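Planning a Residential Wellbeing Retreat
Course handout: Unit 3, Programme Design and Guest Care
Module tutor: Mabli Hopkin
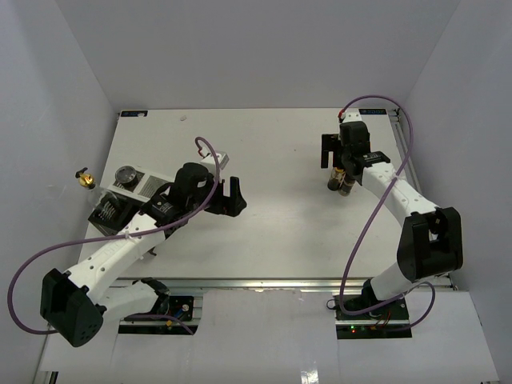 This handout accompanies the third unit of the module and should be read before the seminar. It covers the shape of the retreat day, the management of arrivals, the provision of rest and quiet, and the duties of the host towards guests who find the experience difficult. Budgeting and insurance are dealt with in Unit 4 and are mentioned only in passing.

3.1 What a retreat is for

A retreat differs from a holiday in that the guest has agreed to a timetable set by someone else. It differs from a training course in that no skill is being assessed. Students often design a first programme that resembles a conference, with a session in every hour and a speaker at every meal. Guests leave such events tired.

The statement of purpose should be written first and kept to a single paragraph. It should say who the retreat is intended for, what they will be asked to do, and what they will be asked to give up while they are there. Kendard, the residential centre used as the case study for this unit, asks its guests to hand in their telephones on arrival. This condition appears in the booking form, in the confirmation letter and again in the joining instructions, and disputes at the door are rare.

3.2 The shape of the day

The case study programme runs over 3 nights and admits a maximum of 40 guests. The outline for a full day is as follows.

6.45 am Optional walk or seated practice
8.00 am Breakfast, taken in silence
9.30 am Morning session
11.00 am Free time
1.00 pm Lunch
2.00 pm Rest period
4.00 pm Afternoon session, with a choice of movement or craft
6.30 pm Supper
8.00 pm Evening gathering
9.30 pm House quiet

Students should note the length of the rest period. It is protected in the programme, and staff are instructed not to fill it with additional activities, even where guests request them. A guest who wishes to be occupied may use the library or the grounds.

Silent breakfast is explained on the first evening and is not enforced by correction. Staff set the tone by observing it themselves. Cards are placed on the tables so that a guest may ask for something without speaking.

3.3 Arrivals and the first evening

Most complaints recorded in guest feedback concern the first four hours. Guests have travelled, they may be anxious, and many have come alone. The following arrangements are recommended.

Rooms should be ready before the published arrival time. A hot drink should be offered before any form is presented for signature. Each guest should be greeted by name and shown to the room by a member of staff, who points out the bathroom, the fire exit and the way back to the dining room. The opening talk should last no longer than twenty minutes. Introductions around the whole group are best avoided on the first evening; small tables at supper serve the same purpose with less strain.

3.4 Rooms for practice

The main practice room should be warm, plainly furnished and free from through traffic. Chairs must be provided as well as mats, and should be set out in advance so that no guest has to ask for one. At the Vumari site, a former school, the hall was found to echo badly during spoken guidance. Curtains and a large carpet were bought for £900 and the difficulty was largely resolved.

3.5 Guests in difficulty

Quiet can bring distress to the surface. Every programme must name one member of staff, on duty at all hours, to whom a guest may speak in private. That person is there to listen and to arrange further help where it is needed. Session leaders should not offer treatment or interpret what a guest has told them.

A guest may leave at any time. The procedure for early departure should be written down, should include the return of any items handed in, and should require a telephone call to the guest on the following day.

3.6 Preparation for the seminar

Read the Maluleke and Ostlow programmes in the course reader. Both were planned for guests new to retreats, and both were run in November. Come prepared to discuss the following points.

Which of the two gives the clearer account of its purpose, and where the other loses it.
How each programme provides for a guest who cannot take part in physical movement.
Whether the evening gathering should be compulsory.

Students are also asked to draft a joining letter of no more than 1,000 words for a retreat of their own design. Drafts should be handed to Mabli Hopkin at the start of the seminar, with the student's name and group on the first page. They will be returned with comments before Unit 4 begins.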